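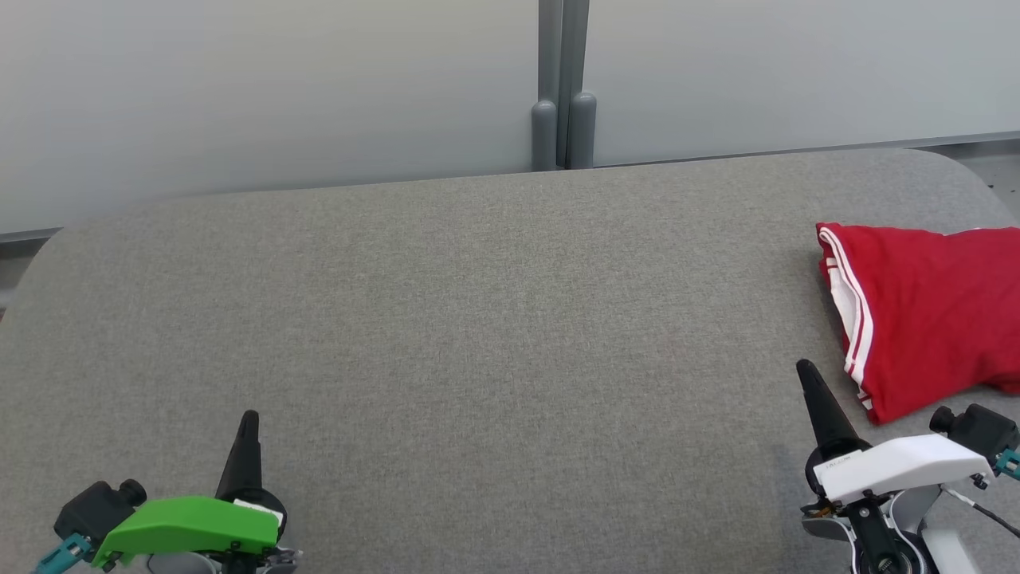

Kit de garras Uvarier, par esquerdo e direito

Dois braços de bancada, duas garras, uma mesa estofada. É este o conjunto que saiu da oficina partilhada de Stiston e que agora se vende em kit, para quem já tem os braços e acha que ainda lhe sobram serões. A garra esquerda vem com carcaça verde e a direita com carcaça branca. Chegámos a discutir se devíamos uniformizar as cores. A Bimla Katiyar perguntou quantas vezes tínhamos trocado os cabos dos dois lados antes de haver verde, e a discussão acabou ali.

O kit inclui:
2 carcaças impressas (verde à esquerda, branca à direita)
2 pares de dedos escuros, com ranhura perto da ponta
Parafusos, cabos e um saquinho de anilhas que nunca dá certo à primeira
Manual de montagem em português, revisto por Elsie Rudd

Não inclui: braços, câmaras, mesa, paciência.

Referência: 1087
Preço: 2769 euros, IVA incluído
Envio: a partir de outubro, em caixa única

Montagem

Conte com um sábado inteiro, almoço à parte. A carcaça entra primeiro, os dedos depois, e quem fizer ao contrário vai descobrir um parafuso inacessível que nós também descobrimos. Aperte os dedos à mão e só no fim com a chave. Com a garra aberta, os dois devem ficar a alturas parecidas e inclinar-se ligeiramente um para o outro. Se um deles apontar para o teto, é porque está trocado.

Passe os cabos com folga. O braço roda mais do que parece quando está desligado, e um cabo esticado é a maneira mais rápida de conhecer a nossa página de peças avulsas.
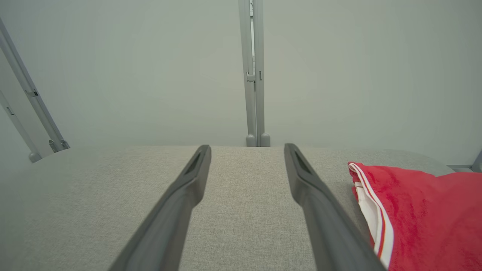
Superfície de trabalho

O kit foi afinado sobre tecido cinzento claro, de trama fina. Uma mesa dura também serve, mas os dedos batem nela com uma convicção que o estofo perdoa. Para começar, recomendamos um pano de cor forte - vermelho, por exemplo - que se distinga bem do fundo e tenha dobras que cheguem para treinar. Meias pretas sobre mesa preta ficam para utilizadores avançados.

A estrutura de suporte Ifans vende-se à parte. É robusta, pesa o que pesa, e as instruções foram escritas por alguém que nunca a montou sozinho. 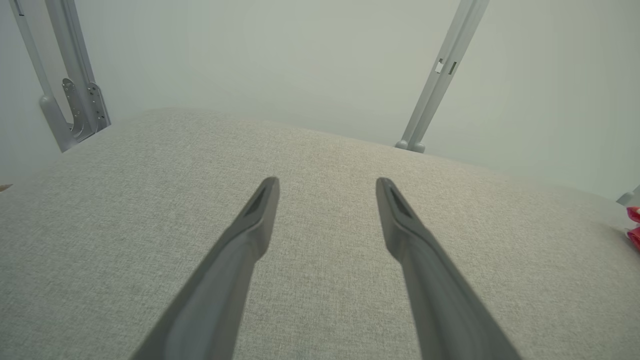
Os dedos são a peça que mais nos ocupou e a única que redesenhámos por vontade própria. Afunilam até à ponta e têm acabamento mate, para não devolverem a luz da oficina à câmara. A ranhura escura que se vê junto a cada ponta, comprida e estreita, fica na face interior: ao remontar, confirme que as duas estão viradas para dentro. Dedos sobressalentes vendem-se ao par, porque um dedo novo ao lado de um gasto fecha torto. Os pedidos seguem pela loja Cedeo, que responde depressa e com poucas palavras.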